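Section 4: Your First Loaf in the Sturnus Bread Maker

Now for the fun part! Once the Sturnus has had its empty burn-in run (Section 3), you're ready to bake. The basic white loaf is a great place to start, and it teaches you how the dough should look before you move on to rye and the sweet breads.

What you need
400 g bread flour
Water, salt and dry yeast as listed on the recipe card
A kitchen scale

1. Lift the pan out of the machine by its handle. Always fill it on the counter, never inside the Sturnus.

2. Push the kneading paddle onto the shaft until it sits all the way down. A drop of oil on the shaft makes it much easier to get off later.

3. Pour in the water first, then the flour, then the salt in one corner. Make a small dent in the top of the flour and put the yeast there, well away from the water.

Note: If you use the delay timer, keep the yeast dry. It really does make a difference to the rise!

4. Set the pan back in and turn it clockwise until it clicks. Close the lid.

5. Press MENU until 1 shows, choose your crust color, and press START.

6. After 14 minutes, open the lid and take a peek. You want a smooth, springy ball that just cleans the sides of the pan. If it looks sticky, add flour a spoonful at a time. If it looks dry and ragged, do the same with water. (This is my favorite moment of the whole program, and you'll soon be able to judge it at a glance.)

CAUTION: Keep fingers, spoons and sleeves clear of the paddle while it turns. Don't open the lid once the rise has begun.

7. When the beeper sounds, press STOP and unplug the machine. Put on oven mitts, turn the pan counterclockwise and lift it straight out.

8. Tip the loaf onto a rack and let it cool fully before slicing.

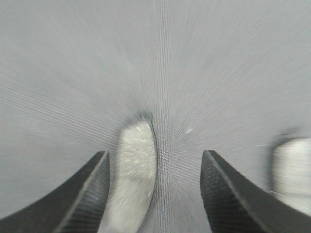 Lieselotte Sauerland writes that her loaves kept sinking in the middle until she cut the water by one spoonful in July, when her kitchen is at its most humid, and she has had good domed tops ever since.

Try her fix if yours sinks too, and change only one thing per loaf so you can tell what helped.

CAUTION: The paddle sometimes stays in the bread. Check the bottom of the loaf before you cut, and use the plastic hook to pull the paddle out.

For cleaning the pan, go to Section 5.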